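The Tray by the Sink

November 19, 2022

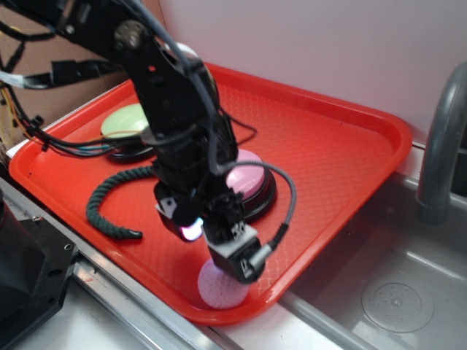
The red tray, one corner over the sink as usual.

I bought the tray in May, from a restaurant supply place in Trarden that was closing and wanted its shelves back. It cost me 7 dollars. It's the sort of thing you slid along the rails in a school cafeteria while someone ladled corn at you, and I was certain it would change how I lived.

The idea (I had read a book) was that every surface in a house needs one spot where stray objects are allowed to gather. My counter had been one long spot of that kind for years. Now everything would go on the tray, and once a week I'd carry the tray around the apartment and put things back where they belong, like a waiter in a very slow restaurant.

You can see how the week went. Two fat push buttons, one mint green and one pink. A length of dark green braided rope. A small pale pink mesh ball that has made it as far as the front lip and may be considering the floor. I don't own a single thing that any of these belongs with, so when I do my rounds they ride along and come home again.

The rope at least has a history. It came with a Stasiv camping hammock, which I gave away, and I kept the rope on the grounds that it was good rope. Every drawer in my mother's house was run on that principle.

I do like the tray. The floor of it has a fine diamond pattern, so things stay put when I pick it up in a hurry, and orange-red on a white counter is hard to ignore, even for me. The trouble is size. Between the wall and the sink there isn't room for it to sit square, so it goes in at an angle and the near corner hangs over. I've looked at smaller ones. Troller makes a nice one in gray and Flusine has one with a lid, but a lid would finish me. I'd never look inside again.

Next job is the drawer under the toaster, which holds by my estimate 1,000 twist ties and one good pair of scissors.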